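# Pince manuelle : questions fréquentes

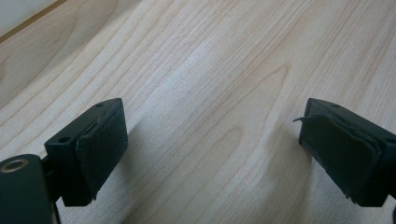
**Club de robotique Kisari - atelier Préhension**

**Quand faut-il remplacer un patin ?**
Dès qu'un bord se décolle ou s'effiloche. Sur la pince à doigts vert foncé, le patin droit est plus usé que le gauche : languette soulevée dans l'angle, bord inférieur irrégulier. On change toujours les deux patins ensemble.

**Combien de cycles entre deux contrôles ?**
300. Le compteur est relevé dans le cahier Gostmont, avec les initiales de l'élève.

**Quelle colle utiliser ?**
La Trulance, en couche mince, sur un bloc dégraissé. Pas de cyanoacrylate - elle rigidifie le patin.

**Les enregistrements faits avec un patin usé sont-ils valables ?**
Oui pour l'entraînement, non pour l'épreuve Usmani. Les essais 478 à 501 ont été retirés du lot pour ce motif.

**Peut-on travailler sur une autre table ?**
Oui, à condition de refaire l'étalonnage d'ouverture, pince vide, avant la première prise.

**Qui valide une réparation ?**
Martti Ikonen, à l'atelier, avant 18 h. Les demandes pour avril se déposent dans le casier du club.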